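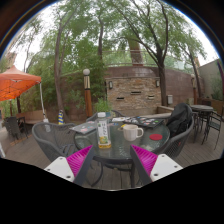
Zilar, 29 jul 2024

El fallo apareció en el registro como una línea más: «fuerza de cierre fuera de rango, dedo derecho». La pinza había cerrado sobre una taza de cerámica, la había levantado unos centímetros y, en lugar de mantener la presión, siguió apretando. El asa se partió. La persona que sujetaba la herramienta tenía la otra mano apoyada en la mesa y se llevó un corte en el pulgar que necesitó dos puntos.

El equipo de Grasis, una empresa pequeña dedicada a las pinzas eléctricas para manipulación ligera, llevaba tres semanas trabajando al aire libre. El proyecto se llama Sundale y busca que un brazo robótico pueda recoger mesas de terraza: vasos, botellas, posavasos, lo que la gente deja. Antes de montar la pinza en el brazo, los técnicos la llevan en la mano y repiten con ella los movimientos que después tendrá que hacer la máquina. Los dedos, el motor y el software de agarre son los mismos en los dos casos.

Las terrazas son un mal sitio para un robot. Un tablero de cristal con textura devuelve reflejos que cambian con las nubes, y un líquido amarillento en el fondo de una botella de plástico altera el peso sin alterar mucho el contorno. En torno a una mesa redonda hay sillas que nadie deja dos veces en el mismo lugar, mochilas colgadas de los respaldos y ordenadores abiertos o cerrados junto a las tazas. La pinza tiene que entrar entre todo eso sin tocar lo que no debe.

Hasta el día del corte se habían hecho 973 agarres en exteriores. De ellos, 61 terminaron con el objeto en el suelo o sobre la mesa, una proporción que el equipo consideraba aceptable para esa fase. Ninguno había acabado con un objeto roto entre los dedos. Esa diferencia pesó en las primeras horas, cuando casi todos pensaron en una taza con una grieta previa.

La taza se descartó pronto. Los trozos se pegaron y se miraron con lupa, y la fractura era limpia. Además, el registro de corriente del motor mostraba una subida continua durante poco más de un segundo, justo el tiempo en que debería haberse quedado plana. La pinza había pedido más fuerza porque creía que no estaba agarrando nada.

El siguiente sospechoso fue la almohadilla. Los dedos llevan unas piezas blandas de color magenta con estrías finas, atornilladas a una base blanca. Las estrías aumentan el rozamiento y, al deformarse, dan al sensor que va detrás una medida de la presión. Es una solución barata y funciona bien en interiores. El material, sin embargo, pierde rigidez con el calor, y las sesiones de julio se hacían en buena parte entre las doce y las cuatro de la tarde.

En el taller se metieron dos almohadillas en una estufa y se midió su respuesta cada pocos grados. A temperatura de verano, la señal del sensor bajaba 16 por ciento respecto a la calibración de fábrica. No bastaba para explicar lo ocurrido. Un error así hace que la pinza apriete algo más de la cuenta, pero no que siga apretando hasta romper cerámica.

La causa que faltaba estaba en los tornillos. La base blanca del dedo derecho tenía holgura en dos de sus puntos de fijación, tan poca que a simple vista no se notaba. Con la pinza abierta no pasaba nada. Al cerrar sobre un objeto curvo y rígido, la base giraba ligeramente, la almohadilla apoyaba por el borde y el sensor, situado en el centro, quedaba casi sin carga. El controlador recibía una lectura próxima a cero en un lado y una lectura normal en el otro. La versión instalada del programa tomaba siempre la menor de las dos.

Esa regla tenía su lógica. Se había escrito meses antes para evitar que los objetos blandos resbalaran cuando un dedo llegaba antes que el otro. Nadie la revisó al pasar de los vasos de cartón del laboratorio a la vajilla de una cafetería. El límite de corriente, que habría parado el motor en cualquier caso, estaba fijado para la versión grande de la pinza y permitía casi 328 newtons, muy por encima de lo que necesita cualquier cosa que se ponga en una mesa de café.

Fueron, por tanto, tres cosas a la vez: material reblandecido, una fijación floja y un límite heredado de otro modelo. Cada una por separado habría dado un agarre feo o una taza caída. El informe interno insiste en la última, porque era la única que debía haber protegido a la persona con independencia de las demás.

El proveedor de las bases, Briggs, recomendaba en su hoja de montaje repasar el apriete cada cierto número de ciclos. En el taller se hacía. En las salidas, la pinza viajaba en una caja acolchada, pasaba el día en uso y volvía a la caja sin que la revisión figurara en ninguna lista. Al desmontar las demás unidades se encontró holgura en otra, también en el lado derecho, todavía por debajo de lo que afecta a la lectura.

Los cambios se hicieron en este orden. Primero se bajó el límite de corriente, y se hizo en el propio controlador del motor, donde el programa de agarre no puede modificarlo. Después se cambió la regla de los dos sensores: si las lecturas difieren más de un margen fijo durante una décima de segundo, la pinza se detiene y mantiene la posición. Abrirla de golpe habría sido más sencillo, pero con una taza llena sobre un portátil no parecía mejor idea.

Los tornillos llevan ahora fijador de roscas y una raya de pintura que deja ver si han girado. La calibración se repite al empezar cada salida y otra vez a mediodía, con un cilindro de acero que va en la misma caja. Quien sostiene la herramienta usa guante en la mano libre y no la apoya en la mesa mientras la pinza está cerrada.

Queda sin resolver la temperatura. Un compuesto más estable existe, aunque es más duro y agarra peor el plástico liso de las botellas. Se han pedido muestras de otros dos y se probarán en agosto, en la misma clase de terrazas y a las mismas horas. Mientras tanto, el programa aplica una corrección según la lectura de un termómetro pegado al cuerpo de la pinza, que mide la carcasa y no la almohadilla. Los técnicos lo saben y lo han dejado anotado como provisional.

Las salidas se reanudaron nueve días después del corte. La pinza se detiene ahora con más frecuencia, sobre todo con las tazas, cuando un dedo toca el asa y el otro el cuerpo. El margen entre sensores se revisará cuando haya datos suficientes; el límite de corriente se queda como está.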